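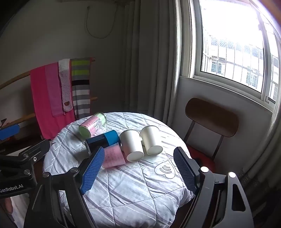
**Call for participants: the Pelbridge table linen and quilting study**

Do you have a quilted tablecloth at home that gets used, washed, spilled on and used again? We would love to hear from you! Our small group at Stolier has been looking into how families in and near Pelbridge care for their quilted linens, and for the next part of the work we are looking for 26 households who are willing to keep a simple laundry and mending diary, starting in November.

You don't need to be a quilter, and you certainly don't need to own anything fancy. Maybe you picked up a cloth at a yard sale, or your aunt pieced one for your wedding and it has lived on the kitchen table ever since – both are just as welcome. We only ask that it is quilted, that it goes on the table at least a few times a month, and that you don't mind us asking a lot of questions about it.

**What taking part looks like**

Regula Kaufmann will visit you once at the beginning, look over the seams and the backing with you, and leave you with a paper diary. After that you write down each wash, each stain and each repair in your own words, for 19 weeks. Some people in our first round wrote one line at a time and others filled whole pages with stories of birthday dinners, and we enjoyed every bit of it.

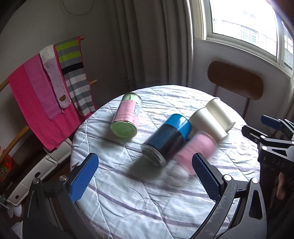
*A quilted cloth with diagonal stripes on a round table.*

At the end there is a second visit, and then a get-together at the Camenzind hall with coffee and cake, where you can meet the others and swap tips on thread, batting and getting out beet juice. (Bring your cloth along if you like!)

**Who can join**

Anyone over 18 who lives close enough for a home visit. Apartments, farmhouses, shared homes, all fine. If you have small children or pets, please do sign up, as we had too few of those households last time.

**What you get**

Each household receives 600 francs, half after the first visit and half when the diary comes back to us. We also pay for postage, and Veronica Vlad will gladly repair one seam or corner of your cloth, once the second visit is done.

**How to sign up**

Write a few lines to Domenica Danzer at the Stolier front desk, or stop by any afternoon before 5 p.m. Tell us a little about your cloth, how old you think it is and who made it, if you know. A photo is nice to have but not required.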